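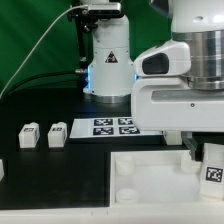 Ivar Westerberg asked at the outset whether the new reading room would keep the evening hours that the old one had offered, and the reply from the library was that it would, on two evenings a week, until the end of the summer timetable. With that settled, the visiting party from the Bangash Local Studies Society was taken through the building at Over.

The visit took place on May 12, 2024, as part of the public open day. Sixteen members attended. The Society had last visited in the years when the map collection was still kept in the basement, and several members wished to see how it had fared since the move upstairs.

The map store is on the first floor, at the north end. It holds 508 sheets of parish and estate maps, of which 138 have been repaired and given new covers. The remainder may be consulted by appointment, although the larger sheets must be viewed on the long table and cannot be copied. Members were shown the Gurkis estate survey, which records field names no longer in use, and a drainage plan of the lower meadows on which the old mill stream is marked with a different course from the one generally accepted. The Society's own notes on the stream will need to be corrected. 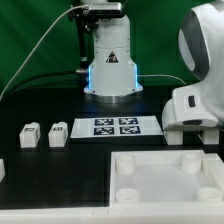 The newspaper files are less well served. The bound volumes are in fair order, but the index stops short of the later years and readers must search by date. The library hopes to extend it over the winter and would welcome help from persons familiar with local family names. Those interested should write to the enquiry desk and mark the letter "Index".

Tea was served in the ground floor meeting room at the close of the tour. A short talk on the Enosico bequest followed — the papers arrived in April and have not yet been listed — and questions were taken for 10 minutes.

The Society records its thanks to the library staff. Parking at Over is limited, and members planning a visit of their own are advised to use the station approach. Readers' tickets are issued free of charge on proof of address.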